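Arms are taking over our sorting and packing tables. What really changes for the people?
Posted in Work and Automation, 4 replies hidden, 3 shown

Shinji Tanabe
May 26, 2025

I am working for a small company that prepares desk sets for offices and schools. A customer orders a set, and we put pens, pencils and small supplies into an organizer and check it against the order sheet. We are 13 people in the packing room. Until last December everything was done by hand.

Now the management wants robot arms to do the picking and the placing in the organizer. The project has the name Clillura. Before we agree to anything, two of us were invited to see the work at Stedlow, where they try it on normal desks with normal things. I add pictures so you understand what kind of work I mean. 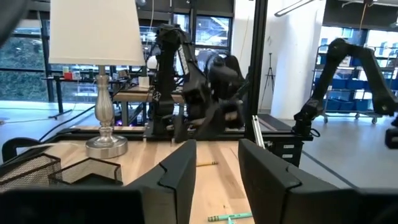 Yeh wrote to me already in private that I should ask first who will be responsible for a wrong set, because in her company this was never decided and the packers got the complaints. I think it is a good point, so I put it here too.

My worry is a different one. I am not afraid to lose the job this year, they promised in writing that no one has to go. But I do this work for a long time and I know it with my hands. If I only stand and watch, will I still be good at it after two years? And how is the pay decided, when the pieces per hour are not mine anymore? I would like to hear from people who already live with this.

Pencils are harder than I expected, by the way. They are thin, they roll, and two of the same color are easy to mix up when the order says only one.

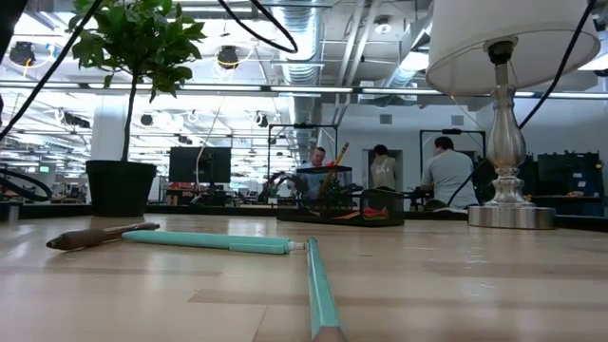
Casitz
I would not worry about pencils, worry about the schedule. We got arms in our packing room and the first thing that changed was the breaks. Before, we stopped together. Now one person must stay near the cell, so we eat in turns, and the new people hardly know the old ones. Ask for this to be written down before the start, it is much more difficult later.

Shinji Ishida
I can answer about the skill and the pay, from our place only.

Skill: we rotate. Each packer has one week at the arms and then one week at the hand table, where the unusual orders go. In our first period we had 2,511 sets through the arms, and 646 of them were touched by a person again before they went out. So the hands were still needed, mostly for mixed items and for anything soft. The number is lower now – but please do not let them close the hand table only for this reason.

Pay: piece rate does not work with this. We moved to an hourly rate, calculated from the average of the last 42 weeks before the change. Two of our fastest colleagues lost a little money by it and they were right to be angry. If I could do it again, I would ask for a personal average for each one and not a common one.

One more thing. Ask for training in how to stop and restart the arms yourself. In the beginning we had to call a technician for each small stop, and you feel quite useless when you wait.

guest
same here, they said nothing changes. everything changed. get it on paper

Shinji Tanabe
Thank you to all. The personal average I did not think of, I will bring it to the next meeting. Ishida-san, is your rotation fixed, or can a person ask to stay at the hand table?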